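The Siltow Ledger

The Siltow Ledger is a crime thriller film directed by Iona Galbraith from a screenplay by Ewan Innes. It stars Gavin Cowie as a harbor auditor who finds a second set of accounts in the office of a dead colleague, and Aaliyah Thibodeau as the police diver assigned to the case. The film runs 98 minutes and was produced by Osmont.

Plot

Martin Rask (Cowie) is sent to the port of Siltow to close the books of a grain terminal before its sale. The previous auditor has drowned, and his files stop at page 306. Rask finds that the missing pages record payments to a shipping agent, Laing, who has no office and no listed address. Diver Renee Poole (Thibodeau) recovers a sealed case from the terminal basin and keeps it from her superiors. The two compare what they have and conclude that the drowned man was himself the agent. Rask alters the final accounts so that the sale fails, then leaves Siltow by ferry. Poole's decision about the case is left open. 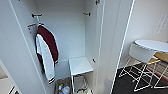
Production

Innes wrote the first draft as a radio play in eight parts. Galbraith read it while editing her previous feature, Kukundale, and asked him to cut the courtroom material, which took up the last two parts. The terminal offices were built on a stage. Exteriors were shot at a working harbor over five weeks beginning in November, mostly before 9 a.m., when the cranes were idle.

Taras Chornovol photographed the film with a single set of older lenses. He and Galbraith agreed on fixed camera positions for all scenes inside the terminal, and the camera moves indoors only once — in the shot that follows Rask from the records room to the basin. The underwater scenes were filmed in a tank with Thibodeau performing most of her own dives.

The score uses cello, harmonium and recorded ship engines. It is absent from the first 20 minutes.
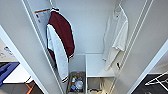 Release

The film opened on a small number of screens and was later expanded. Total attendance in its first run was 1,414 at the festival screenings and around 3,000 in the opening weekend of general release. A home video edition followed, with a commentary track by Galbraith and Innes and two deleted scenes from the courtroom section.

Reception

Reviews were mixed. Critics generally praised Cowie's restrained playing and the sound design, and several singled out the long dialogue between Rask and Poole in the ferry waiting room. The most common complaint concerned the middle third, in which the accounting details are explained twice. Some reviewers also found the identity of Laing easy to guess.

Differences from the radio play

In the radio version Rask is the narrator, and Poole appears only in the fifth and sixth parts. The sale of the terminal goes through, and Rask gives evidence at the inquiry. The film drops the narration entirely.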